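Notebook, 7 April 2019
Stistix PC kit trial, bench 2

Continuing with the Kashindye two-finger gripper on loan from Cosix. Loan runs to the end of April, so the write-up has to be done before then. Today was the processor and memory work. Job file 118, wrist camera on, default grip force from the Volelell library.

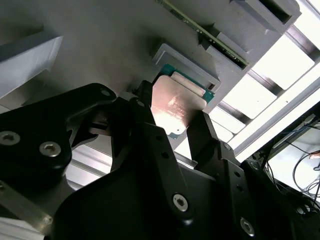 Controller log stands at 1277 cycles since commissioning, counting the supplier's own. Finger pads have had no attention from us in that time. The manual wants them wiped every 20 cycles when handling chips, and that should be in the quote as labour.

Notes on the kit so far:
Printed parts fixture is a good idea but light. Needs bolting down or a heavier base. Grey plastic also shows every mark.
Fixture drawings came in two revisions and they don't agree on the post height. Asked Cosix which is current.
Teaching a new pose takes too long on the pendant. Would pay extra for the offline licence.
Cable run at the wrist needs a proper clip before we let anyone else use it.

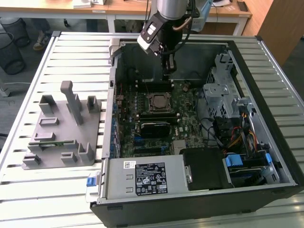

Gripper over the board near the memory slots, CPU socket empty, parts fixture at left.

Still to do: repeat the job at lower grip force, price spare fingers, ask whether the support plan covers freight both ways. No view on buying until the freight answer is in.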